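4.3 Recording a demonstration by remote control

Use this procedure to record bin-picking demonstrations with the Wamby hand controller. For hand guiding, see 4.2. Both methods write to the same task file, but do not mix them within one task.

Before you start

– The arm is in remote mode and the speed limit is set to level 2.
– The bin is fixed to the table and does not shift when pushed by hand.
– Cables along the arm have enough slack for a full turn of the wrist.

CAUTION: Keep hands out of the bin while the enable switch is pressed. Release the switch before you rearrange objects.

Steps

1. Open Nutsugah Recorder and select New task. Enter a task name of up to 5 characters.

2. Place the objects in the bin. Mix shapes and sizes, and let some of them touch or overlap. Leave room between the objects and the bin walls for the fingers.

3. Press and hold the enable switch. Move the arm over the bin and stop above the first object.

4. Lower the gripper slowly. Keep the lower links clear of the bin rim – the wrist is not the only part that can make contact.

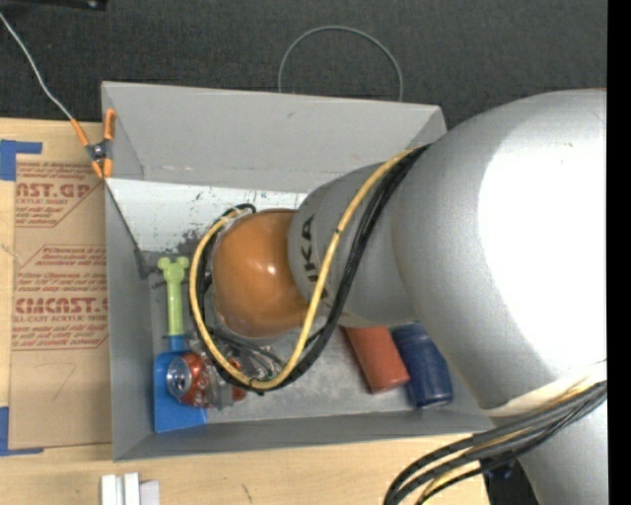 5. Close the gripper and wait for the tone. Lift straight up until the object is above the rim, then move to the drop position.

6. Press Mark to end the demonstration. If the grasp slipped, press Discard and repeat from step 3.

7. Rearrange the objects and record the next demonstration. Do not return them to the same positions.

NOTE: Pauses longer than five seconds are trimmed on saving. Short pauses are kept and will be reproduced by the robot.

If the arm stops and the controller shows code 444, the link to the controller was lost. Release the enable switch, reconnect, and discard the current demonstration.

Continue with 4.4, Reviewing and trimming recordings.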